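Frequently Asked Questions: The Comusow Kitchen Swap

We get a good many letters and messages from people who have just joined the swap, or who are thinking about it and would like to know what they're getting into before they write to us. We've gathered up the questions that come in most often and answered them as fully as we could. If yours isn't among them, please do write, we really do enjoy the mail!

What is the Comusow Kitchen Swap?

It's a lending circle for kitchen things. Members put in the stuff they own and seldom use (pasta rollers, canning kettles, that fondue set from the wedding) and borrow what they need from everybody else. It began as a shelf in the back of the Jiltatden building and grew from there, mostly by way of people telling their neighbors.

Do I have to lend something in order to borrow?

For your first two loans, no. After that we ask you to list at least one item of your own. It can be as humble as a good sifter. One of the most requested things we have is a plain cherry pitter, and you can imagine what July is like.

How long can I keep what I borrow?

The usual loan is 10 days. Large items, meaning stand mixers, dehydrators and anything you'd need two hands to carry, go out for 21 days so that you're not hauling them back and forth every weekend. You may renew once if there isn't anyone waiting. Holiday roasting pans can't be renewed at all, and we do hold firm on that one.

What does it cost?

Membership is 35 dollars a year per household, and there's no charge for individual loans. If you join after January you still get a full 12 months from the day you sign up.

My counter is already full. Is the swap really going to help?

We hear this one almost every week, and we have a soft spot for it, having been there ourselves. Most people find that the things crowding the counter are the things they were given, or bought for one recipe, or keep out so they'll feel guilty enough to use them. Try putting everything you haven't touched lately into a box and leaving it in the hall closet for a while. Whatever you go and fetch out again is yours to keep close by. The rest can be listed with us, and you'll still be able to have it back whenever you ask.

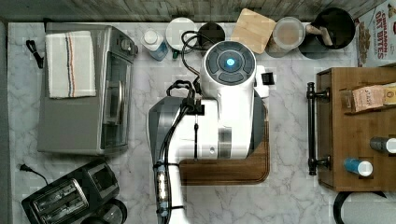
Summer Issue, p. 6

Please don't feel you have to do the whole kitchen in one go, either. A drawer at a time is plenty, and the baking drawer is a nice one to start with, full as it tends to be of cookie cutters for holidays you don't even celebrate.

What if something breaks while I have it?

Tell us, and please don't lie awake over it. Ordinary wear is expected. For a real break we ask the borrower and the lender to talk first, and nearly always they settle it kindly between themselves. We keep a small repair fund for cords, gaskets and knobs, and the folks at Ernis Appliance Repair give our members a break on labor.

How clean does it need to be?

Clean enough that you'd be glad to receive it. Wash it, dry it all the way through (waffle irons hide batter in the hinge, do look), and put every loose piece in a bag tied to the handle. Cast iron goes back with a thin wipe of oil and never, ever with soap still on it.

Can I lend out something old or sentimental?

You can, though we'd ask you to think it over first. We have one member's iron waffle tongs, stamped 1823, and they live in the display cabinet and don't go out on loan to anyone. If it would break your heart to lose it, bring it to a potluck and show us instead.

Do you lend food, starters or cultures?

Sourdough starter, yes, by the jar, whenever there's some to spare. Home-canned goods, no.

Where do I pick things up?

At the Jiltatden building, side door on Brandão Street, during open hours. There's a ramp to the left of the steps. Bring a sturdy bag or a wagon if you've reserved something heavy, and give yourself a little extra time, as people do get to chatting by the cookbook shelf.

Can I cancel my membership?

Of course. Return anything you've borrowed, collect anything you've lent, and we'll refund the unused months. You're welcome back any time.

Last updated July 9, 2022

Contact us | © Comusow Kitchen Swap | Back to top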